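Re: [Patwary-parents] toy swap bins, what goes where?

Tania Roy wrote:
> Hi all, I have a bag of odds and ends for the July swap. Do the
> bath things and hairbrushes go in with the toys, or do you want
> them separate? And are dinosaurs still welcome, or are we
> drowning in them? Tania

Hi Tania, and hello to everybody else who has been quietly wondering the same thing,

Please bring the dinosaurs! We can always find a home for a dinosaur, and my youngest would never forgive me if I turned one away. Last summer we took in 29 bags and I think every family on Roltbridge went home with at least one.

As for the bath things, Gisela and I talked it over on the phone (for much longer than we needed to, as usual) and we'd like to keep using the gray bins as mixed bins. Toy animals, plastic odds and ends and small household bits can all go in together, and the little ones love digging through to see what's at the bottom.

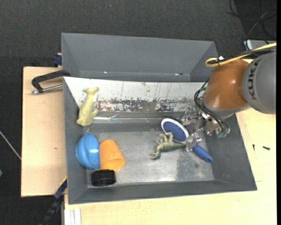
Clothes and books are another matter, so please keep those in bags with the size or age written on the outside. Afroza will be at the side door from 11 in the morning if you want to drop off early, and she has promised to bring her lemon cake again, so I'd come hungry.

Puzzles only if all the pieces are there, please!

Warmly,
Nazma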